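オンラインブラックジャックで「自分の予算に合った卓」を選び、記録をつけながら遊ぶ手順

2023年5月

ブラックジャックの解説というと、だいたい「いつヒットするか」の表から始まります。あの表は立派なものですが、卓を間違えて座った人を救ってはくれません。このページは表を開く前の段階、つまり卓選びと予算の割り方、それから帳面のつけ方の話です。地味です。
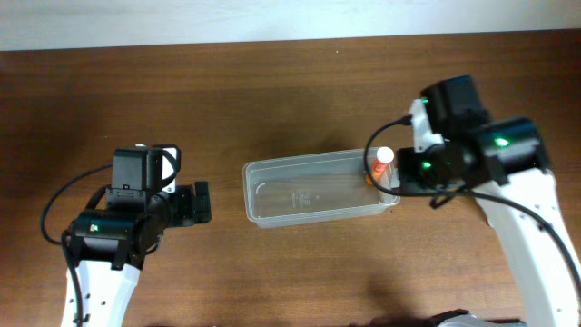
はじめる前に用意するもの

・失っても家賃と夕食に響かない金額
・紙のノート、または表計算ソフト
・キッチンタイマー(スマートフォンのタイマーは通知に負けるのでおすすめしません)
・基本戦略表を一枚。遊ぶ卓のルールに対応したもの

それから、住んでいる国や地域でオンラインの賭けが認められているかどうかを先に確かめてください。日本国内から海外サイトに接続して賭ける行為は違法です。「みんなやっている」は法律用語ではありません。国内にお住まいの方は、以下をお金のかからない練習モードか、仲間内の得点だけを競う遊びに読み替えてください。手順はほとんどそのまま使えますし、財布に穴があきません。未成年の方はページを閉じて、トランプの神経衰弱でもどうぞ。あれもなかなか奥が深いです。

手順1 一回分の予算を決める

最初に決めるのは一回分の予算です。「今月の予算」だけを決める人がよくいますが、これをやると月の前半に一か月が終わります。

例として、手元に3860点あるとします。通貨は何でもかまいません。ここでは点と呼んでおきます。これを一晩で全部持っていくのは、旅行初日に帰りの切符代まで食べてしまうのと同じです。

私は六等分します。3860を6で割ると643と少し。端数を切り上げて644としたくなりますが、644を六回使うと3864になって4点足りません。ですから643で切ります。たかが4点と思うでしょうが、この4点を「まあいいか」で済ませる人は、後で40点も同じ顔で済ませます。私がそうでした。以前のノートには、644という数字が六つ並んだあと、最後の行に「なぜ足りない?」と書いてあります。

手順2 一手の賭け金を出す

一回分が643点なら、一手の基本の賭け金はその五十分の一以下に収めます。643を50で割って12.86。卓に12点という半端な賭け金がなければ10点に下げます。15点には上げません。迷ったら下げる、と決めておけば迷わずに済みます。

五十手分もあれば長く遊べると思うかもしれませんが、オンラインの卓は速いです。自動配札の一人用なら一時間に数百手も珍しくありません。カードを切る音も隣の客の長考もないので、まばたきをしている間に次の手が来ます。ライブディーラーの卓はずっとゆっくりで、同じ予算でも滞在時間が延びます。急いでお金を減らしたい事情がないなら、ゆっくりのほうへ。

また、スプリットとダブルダウンでは賭け金が増えます。基本が10点でも、一度分けて両方をダブルにすれば場に40点が出ます。五十手分の余裕は、こういう場面で口をつぐむためのものです。余裕がないと、ダブルにすべき11で「今回は普通に引こう」と言い出します。表を無視した瞬間、表を印刷した紙代が無駄になります。

手順3 卓のルールを読む

どの卓にも「i」や「?」の小さな印があり、押すとルールが出ます。文字は小さく、行間は狭く、明らかに読んでほしくなさそうに組んであります。読みましょう。見るところは次のとおりです。

ブラックジャックの配当
3対2か、6対5か。これが一番大事です。10点賭けたとき、3対2なら15点、6対5なら12点の払い戻し利益です。差は3点ですが、ブラックジャックは平均して二十一手に一度ほど来ますから、じわじわ効きます。6対5だけで、店側の有利が1.4ポイント近く上乗せされます。6のほうが3より大きいのでお得に見える、という錯覚にやられた人を私は一人知っています。毎朝、鏡で会います。

ディーラーのソフト17
Aを6として数えるわけではなく、Aと6でできた17のことです。ここでディーラーが止まる(S17)卓のほうが、引く(H17)卓より客に少し有利です。

デッキの数
ほかの条件が同じなら少ないほうがいい。ただし「一組だけ!」と派手に書いてある卓は、たいてい配当が6対5です。看板の大きい卓は、看板代をどこかで回収しています。

スプリット後のダブル
できるほうが有利です。Aのスプリット後に何枚引けるかも見ておきます。普通は一枚だけ。

サレンダー
賭け金の半分を返してもらって降りる制度です。格好が悪いので使わない人が多いのですが、ディーラーが10のときの自分の16など、使うべき場面では黙って使います。見物人はいません。

手順4 卓の比較表を作る

候補の卓を横に並べて、手順3の項目を書きこみます。私が説明用に使っている卓の名前で示すと、こんな具合です。

Findberg
配当3対2、S17、六組、スプリット後ダブル可、サレンダーなし。最低賭け金10点。

Harno
配当6対5、H17、一組、スプリット後ダブル不可。最低賭け金5点。

Plulten
配当3対2、H17、八組、スプリット後ダブル可、サレンダーあり。最低賭け金25点。

手順2で出した賭け金は10点でした。Plultenはルールこそ悪くありませんが、25点は予算の外です。Harnoは最低5点で一見やさしく、配当でしっかり取り返しに来ます。よって座るのはFindberg。比較表というのは、書き終えるころには答えが出ているものです。つまらないと言えばつまらないのですが、面白さは卓についてから味わってください。

なお、卓の背景に海が映っているか、ピアノが流れるかは比較項目に入れません。私はかつて音楽で卓を選び、たいへん高い演奏会になりました。

手順5 サイドベットの欄を見ないふりをする

卓の縁に「ペア」だの「21+3」だのと書かれた丸い欄があります。配当の数字が大きく、よく光ります。光るものには光るだけの電気代がかかっていて、たいていは店側の有利が本線の何倍もあります。

どうしても試したい場合は、一回分の予算とは別に娯楽費を立ててください。同じ財布から出すと、あとで帳面を見たときに何で負けたのかわからなくなります。

インシュランスも同じ棚に入れておきます。名前は保険ですが、中身は「ディーラーの伏せ札は10か」という別の賭けです。自分がブラックジャックを持っているときの「イーブンマネー」も、言い方が丁寧になっただけで同じもの。断ります。

手順6 タイマーをかける

一回の長さは48分にしています。一時間だと「あと一時間」が言いやすく、三十分だと「まだ三十分」と言い返したくなる。48分は延長の交渉がしにくい、かわいげのない数字なのでちょうどいいのです。

タイマーは手の届かないところに置きます。台所に置くと、止めに行くついでに水を飲むことになり、水を飲むとたいてい正気に戻ります。鳴ったときに手の途中なら、その手だけは終えます。「その手だけ」の手は一つです。二つ目からは別の日の話になります。

手順7 記録をつける

つける項目は少ないほど続きます。私の欄は次のとおり。

・卓の名前
・開始時の点数
・終了時の点数
・手数(サイトの履歴に出るならそれを写す)
・表から外れた判断
・やめた理由

最後の二つが本体です。勝ち負けの数字は運の揺れが大きく、短い期間では何も教えてくれません。27回分たまったところで読み返すと、勝敗のほうはただのギザギザなのに、「表から外れた判断」の欄には同じ言い訳が繰り返し出てきます。私の場合は「ディーラーの流れが悪そうだったので」。流れというものは、札のほうには記録がありません。

やめた理由は、タイマー、予算切れ、飽きた、眠い、のどれかに丸をつけるだけです。「取り返したので」が増えてきたら黄色信号、「取り返せなかったので」が出たら赤です。赤が出たらその月は閉店にします。

手順8 ボーナスの条件を計算する

入金ボーナスは、ルールの中でも一番文字の小さい場所に住んでいます。見るのは「出金条件」と「ゲーム別の反映率」です。

たとえば100点のボーナスに三十倍の条件がつき、ブラックジャックの反映率が一割だとします。必要な賭けの総額は3000点ではなく30000点です。店側の有利が0.5%の卓で30000点を回すと、期待値では150点減ります。100点もらうために150点払う計算で、しかも期限がついています。贈り物というより宿題です。

ボーナスは辞退できることが多いので、入金前に辞退欄を探してください。たいてい、画面の一番下で肩身を狭くしています。

よくあるつまずき

負けたら倍にすればいつか勝つ、という方法について
10点から始めると、10、20、40、80、160、320で六連敗、合計630点。手順1の643点では七回目の640点が出せません。六連敗は、長く遊べば普通に来ます。しかも卓には上限額があり、財布が無限でも卓のほうが先に断ってきます。

カードカウンティングについて
オンラインの自動配札では一手ごとに切り直すのが普通で、数えるものがありません。ライブの卓でも半分ほどで切り直されることが多く、労力のわりに得るものは頭痛くらいです。暗算の練習としてはよいものです。

戦略表を見ながら遊んでもいいのか
自宅では誰にも叱られません。堂々と見てください。ただしH17の卓にS17用の表を持ちこまないように。Avcıという練習用アプリで私が長いこと「なぜか正解率が低い」と首をひねっていた原因がこれでした。アプリの設定がH17、私の紙がS17。評価欄に苦情を書く前に気づいたのが、せめてもの救いです。

どれだけ丁寧に選んでも負けるのか
長い目で見れば負けます。良い卓を選んで表どおりに打っても、店側の有利は残ります。この手順がやっているのは、負ける速さを映画代くらいまで落とすことです。収入にしたい方には、求人情報のほうが期待値で勝ります。

やめどきがわからなくなったら
予算を超えて遊んだ、家族に金額を隠した、記録をつけるのが嫌になった。一つでも当てはまったら、サイトの自己規制機能で入金を止め、お住まいの地域の相談窓口に連絡してください。日本なら各地の精神保健福祉センターで相談できます。ここだけは冗談抜きで書いています。

印刷用の短い手順

1 法律と年齢を確認する
2 手持ちを六で割り、端数は切り捨てる
3 それを五十で割り、卓の刻みに合わせて下げる
4 3対2の卓だけを候補に残す
5 ソフト17、デッキ数、スプリット後ダブル、サレンダーを書き出す
6 卓に合った戦略表を出す
7 タイマーを48分にして台所へ置く
8 サイドベットとインシュランスは断る
9 終わったら帳面に書く
10 寝る

10を飛ばす方が多いので、番号を大きめに印刷しておいてください。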